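Galerie - préparer l'achat de notre deuxième poste robotisé

L'atelier prévoit l'achat d'un deuxième poste pour le tri et la manipulation de petites pièces. Avant de signer, nous avons réuni sur cette page quelques notes prises au poste actuel. Elles serviront à Fenna Peeters, qui prépare le budget, et aux collègues qui n'ont pas encore travaillé avec le bras.

La table perforée est la partie la plus facile à chiffrer. Van Beek propose le plateau seul à 699 euros, les vis de fixation à part. Nous souhaitons garder le même principe que maintenant : une planche en érable posée sur le métal bleu, et les pièces de couleur directement sur le bois.

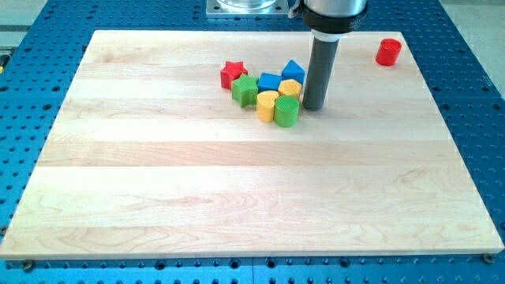 Pour les outils, deux offres sont arrivées. Celle de Sanus est à 391 euros, celle de Ullorska à 227 euros, mais sans la bague de montage. Eduardo Vieira préfère la première - il a déjà monté ce modèle et le changement se fait sans démonter le câble. La différence de prix reste à discuter avec Undard, qui assure notre entretien.

Il faut aussi compter le transport, et un jeu de blocs en réserve, parce que les petites formes se perdent très vite. Le délai annoncé pour la table est de plus de 3 semaines. Si la commande part avant la fin du mois de mai, l'installation pourra commencer en juin.

Les remarques sur les devis sont à envoyer à Fenna.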